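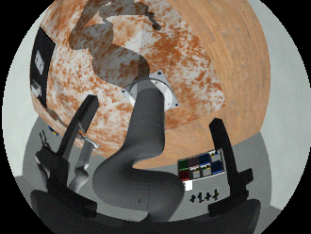

Busy patterns are what you buy when you're tired of wiping, Ileana Iordache wrote in the margin of my first draft, and I've been arguing with that sentence ever since.

Figure 6. A mottled sheet in rusty orange, reddish brown and off-white over wood planking (computer rendering).

4.2 Why people choose mottled coverings

I went into the interviews pretty sure that people pick a blotchy table covering to hide stains. It's what my mother always said, and it's what the sales staff at Gruvent told me too. So I asked all 181 households the same plain question: why this one? I left the answer box big and let people ramble, and boy, did they ramble (one answer ran to 2 pages and took in a divorce and a flooded basement).

Stains did come up a lot, I'll give Ileana that. But plenty of people talked first about the floor or the wood the covering had to live with. They wanted a pattern that picked up the color of the boards without matching them exactly. Rusts and browns over an orange-toned wood, like the pairing in Figure 6, got called "warm" or "settled" or, my favorite, "already broken in." The people with gray floors hardly used those words at all – they said "clean" and "calm" and leaned toward stripes.

Then there's the question of scale. I hadn't planned to ask about it, so I only have good notes from the October interviews. People seem to put up with big blotches on a big table and get annoyed by them on a small one. A woman who owned the Skullamico print in both sizes told me the small one looked like an accident. Same print, same colors! I don't have a tidy way to score that, and I'd rather report it loosely than squeeze it into the rating scale from Section 3, where it doesn't belong.

Age of the covering mattered more than I expected. Folks who had owned theirs for over 6 years rarely described the pattern at all unless I pushed. They talked about where it came from and who had sat at it. Newer owners could describe theirs with their eyes shut, and a few did exactly that over the phone while I scribbled. I take this to mean that a pattern stops being looked at after a while, although my sample leans heavily toward people over 60, who also tend to own older things, and I can't pull those two apart with the data I've got.

One more wrinkle. The Vasora catalog sorts its mottled prints under "easy care," right next to the wipe-down plastics, and the Evangelista one puts them under "natural looks." Buyers from the two shops gave me reasons that sounded an awful lot like the page headings. Maybe they picked the shop to suit the reason, or maybe the heading handed them the reason – I come back to this in Section 5, where I compare the wording of the answers with the wording of the catalogs line by line.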